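Sidra Bukhari @sidraplayslate
ok so I finally started Drarkdale. yes I know. everyone else did it two winters ago. thread of thoughts as I go, mute me if you're sick of it

2/ bought it second hand from the shop by the station, case had somebody's map notes tucked in the front. half of them in pencil. one just says "NOT the well". so obviously I went to the well

3/ died in the well

4/ character creator took me 20 minutes and then she gets a helmet in the first room and you never see her face again. why do games do this to me

5/ controls. whose idea was it to put dodge and talk on the same button. rolled into a priest. rolled into him again trying to apologise

6/ the music though. that slow bit when you come out above the marshes. put the pad down and just listened for a while, tea went cold

7/ Hạnh Dương has been messaging me tips all evening, she's on her third run. her tip for the first boss was "stay calm". thanks Hạnh

8/ first boss: 7 tries. got him on the one where I'd stopped reading his moves and was just cross

9/ no idea what the blue stones do. have been hoarding them. inventory says 156. am I meant to be spending these???

10/ UPDATE you are meant to be spending them. on everything. the blacksmith takes them, the ferry takes them, I have been WALKING ROUND THE LAKE

11/ ferry man is called Grīnberga and she's not a man, sorry, I'd assumed from the signpost. best voice in the game so far. wants her oar back. I would do anything for her

12/ oar is in the well

13/ ok a proper grumble. save points. I've got work in the morning and the last one was before the whole tannery section. let me save and go to bed!! Plarwood let you save anywhere, mid jump if you liked, and that was made by half a dozen people

14/ (if you've not played Plarwood, it's the one with the owl and the railway. short, cheap, did it in a weekend in September. made me cry at a turntable)

15/ someone asking if Drarkdale is too hard for a beginner. I only started playing at all in lockdown and I'm slow as anything. it's hard but it's fair mostly? exept the archers. the archers can get in the sea

16/ turned the text size up, massive difference. it's under Display and then under Other, not under Accessability where a normal person would look. telling you so you don't squint for 6 hours like me

17/ also turn off the controller speaker. it whispers

18/ back in the well. Hạnh says hug the left wall. hugging it

19/ left wall has a thing in it

20/ GOT THE OAR. shaking. woke the cat up

21/ Grīnberga gave me a hat for it. a hat! it goes over the helmet. looks ridiculous, it's staying on till the credits

22/ couple of you have asked about Plitow. haven't touched it since the patch, sorry. they moved all the crafting into menus inside menus and I couldn't find my own shed. will try again when someone tells me the shed's back

23/ things I'd like to know but NO spoilers pls, yes or no only: does the bridge ever get mended. is the priest ok. can you pet the goats

24/ three people have said yes to goats. going back to the farm now, main quest can wait

25/ right it's gone 1am, found a save in the end, behind the farmhouse next to the goats. you do have to take your gloves off first in the menu. lovely touch. lovely goat

26/ will carry on tomorow if I get in at a decent time. next up is the tannery again and then the north gate, which Hạnh has gone suspiciously quiet about
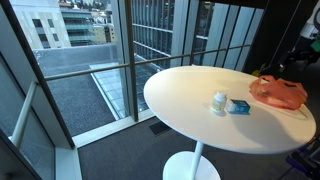
📷 Sidra Bukhari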